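About us
Posted in May by the Jusance web desk

Jusance writes software for robot arms. Perception, grasp planning, the tools round the edges. No hardware of our own, never wanted any. We started in a unit at Clilholm with 2 desks and a borrowed kettle, now we fill the whole top floor.

Main product is Rison – the planner. Takes in the camera view, works out where the fingers should go, hands a path to the controller 50 times a second. Runs on most arms you can buy. Escobar is the other half, logging and replay, so when a grasp goes wrong you can step back thorugh it and see what the planner thought it was looking at.

Clear film is what keeps us busy. Shiny, creased, half see-through. Depth readings go all over the place and the edges wander. 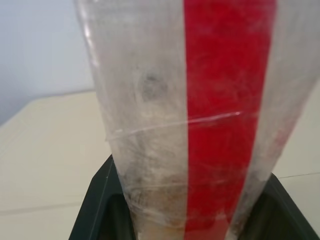

Wrist view: tapered item in clear wrap, upright in its black holder.

Customers are mostly packing lines and small labs. 190 sites running Rison at the moment, looked after by a support team of 4. They answer the phone themselves, and they can push a fix the same day if its urgent.

Hiring – yes, usually. Planning and perception people first, also anyone who likes writing test tools. Send code, not a long letter. Visitors welcome at Clilholm any day but Sunday, ring first so someone can let you in.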